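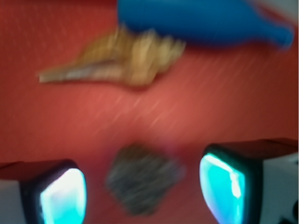 **Compte rendu – réunion de préparation et de bilan, journée portes ouvertes de l'atelier robotique Natberg**

Mois : juin
Début : 14 h 10
Présidence de séance : Velimir Omerović
Secrétaire : Getachew Yimer
Présents : équipe atelier, équipe accueil, deux représentants de Grillis, un représentant de Trajkovski
Excusée : la responsable communication

Le compte rendu de la réunion précédente est adopté avec une correction : au point 3, lire « hall B » au lieu de « hall C ».

## 1. Fréquentation

G. Yimer donne le chiffre relevé à l'entrée : 670 visiteurs sur la journée, dont 340 avant midi. Le pic du matin correspond à l'arrivée des groupes scolaires, qui se sont présentés presque en même temps malgré les créneaux envoyés. Attente à l'accueil jugée trop longue par plusieurs enseignants.

L'équipe accueil demande que les créneaux soient confirmés par téléphone l'an prochain. Accepté.

## 2. Démonstration de saisie d'objets

V. Omerović rappelle le déroulement : le bras prend des objets posés sur un fond rouge et les dépose dans un bac, pendant qu'un animateur commente. Chaque passage était prévu pour 40 personnes. Deux passages de l'après-midi ont largement dépassé cette limite, et le public du fond ne voyait pas grand-chose.

Remarques de l'équipe atelier :

- Le fond rouge est conservé. Les objets s'y détachent bien, y compris les petits, et le public suit plus facilement que sur l'ancien plateau clair.
- Les objets souples ou irréguliers intéressent davantage les visiteurs que les cubes. À maintenir, avec un choix plus large.
- Le retour de la caméra du poignet sur l'écran du hall est peu lisible dès que le bras se déplace. Plusieurs visiteurs ont demandé si l'appareil était en panne. L'animateur devra prévenir au début de chaque passage et faire marquer un arrêt au bras avant la prise.
- Les commentaires variaient beaucoup d'un animateur à l'autre. Une trame d'une page sera rédigée.

Le représentant de Trajkovski demande si l'on peut laisser un visiteur choisir l'objet à saisir. V. Omerović y est favorable, à condition que les objets viennent de la caisse de l'atelier. Un enfant a proposé sa propre gourde pendant le troisième passage et l'animateur a dû refuser. Le principe est retenu : choix par le public, dans la caisse uniquement.

Discussion sur les échecs de prise. Grillis souhaiterait un programme entièrement répété, sans risque de raté. L'équipe atelier préfère garder de vraies prises – les questions les plus intéressantes sont venues après un objet tombé. Pas d'accord complet. On retient une première séquence répétée, puis une séquence libre.

## 3. Sécurité

Aucun incident. La barrière du côté gauche a été déplacée deux fois par la foule et remise en place par l'équipe. Elle sera fixée au sol.

L'arrêt d'urgence a été testé avant l'ouverture et à la reprise de 13 h 30. La fiche de contrôle du matin est signée, celle de 13 h 30 ne l'est pas. G. Yimer la fait régulariser.

Rappel : aucune main dans la zone de travail pendant la remise en place des objets tant que le bras n'est pas à l'arrêt. La consigne a été respectée, mais elle n'était affichée que d'un seul côté du poste.

## 4. Visite du groupe Menderon

Le groupe Menderon a demandé une visite séparée pour ses techniciens de maintenance. Il n'y aura pas de présentation générale de l'entreprise. Programme proposé :

1. accueil et consignes, salle de réunion du rez-de-chaussée ;
2. démonstration de saisie, avec séquence libre prolongée ;
3. échange sur l'usure et le remplacement des doigts de pince ;
4. questions.

La visite durera 50 minutes, hors accueil. V. Omerović anime, un technicien de l'atelier l'assiste. Menderon doit encore transmettre la liste des participants.

## 5. Matériel et budget

Grillis confirme le prêt de l'écran du hall pour la prochaine édition. Le câble vidéo était trop court et a traversé le passage une partie de la matinée, sous un tapis. À remplacer avant la visite Menderon.

La demande d'un second poste de démonstration est reportée, faute de devis.

## 6. Actions

| Action | Responsable | Échéance |
|---|---|---|
| Trame de commentaire pour les animateurs | V. Omerović | avant la visite Menderon |
| Signature de la fiche de contrôle | G. Yimer | immédiat |
| Fixation de la barrière | équipe atelier | fin juin |
| Affichage de la consigne, second côté | équipe atelier | fin juin |
| Câble vidéo plus long | équipe accueil | avant la visite Menderon |
| Devis pour un second poste | Trajkovski | prochaine réunion |

## 7. Divers

Les badges visiteurs non rendus sont à désactiver. La machine à café du hall B reste à la charge de Natberg.

Séance levée à 15 h 25.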